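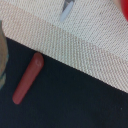

Beige woven cloth against a dark one, with a band of slanting threads running along the border.

Looking After Placemats and Other Small Table Linens

April 27, 2020
By the Bistareo kitchen desk

We have all been eating at home a good deal more since March, and I don't know about your table but mine has been showing it. Breakfast, lunch, supper, the odd bowl of cereal at ten at night — every one of them leaves something on the cloth. I used to throw the whole lot in with the towels and hope for the best, and I have a drawer of puckered, grayish mats to prove it. So I've been taking a bit more care lately, and I thought I'd pass along what has worked in my kitchen.

Start by finding out what you own. If the label is still on, lovely, follow it. If it's long gone (mine always are), wet a hidden corner with cool water and a drop of dish soap, press it with a white rag, and see whether any color comes off on the rag. Dark mats and runners deserve this test most of all, and I'd wash them apart from the pale ones for the first few goes even if they pass.

Look at the weave too. A plain, tight weave can take a gentle scrub, but anything with a raised pattern or long slanting threads snags easily, so dab at those and leave the stiff brush under the sink. If you do pull a thread, don't snip it! Work it back through with a blunt needle from the wrong side.

Tomato is the stain I get asked about more than any other, and speed matters more than what you put on it. Scrape off whatever is sitting on top with the back of a knife, turn the mat over, and run cold water through from behind so the red goes out the way it came in. Then rub in a little dish soap and leave it while you finish the dishes. 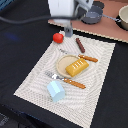

If there's still an orange shadow after that, mix one part white vinegar with 2 parts cold water, sponge it on, wait roughly 7 minutes and rinse again. Keep it away from the dryer until the mark has gone completely, as the heat will set it for good. A sunny windowsill does wonders for the last trace on white cotton, and it costs you nothing.

Oil is a different animal. Sprinkle on cornstarch, go and have your coffee, brush it off, and then use the soap. Salad dressing, I'm sorry to say, wants both treatments, the starch first and the vinegar after.

Drying is where I went wrong for years. Pull each mat square while it's damp, smooth the edges with your palms and lay it flat on a towel. Frayed edges can be trimmed once the mat is dry and then caught down with a row of small zigzag stitches, or by hand with a blanket stitch if you like something to do in the evening.

Store them flat if you have a drawer wide enough, or rolled around a cardboard tube if you don't. And put the clean ones at the bottom of the pile, so the same two or three aren't doing all the work.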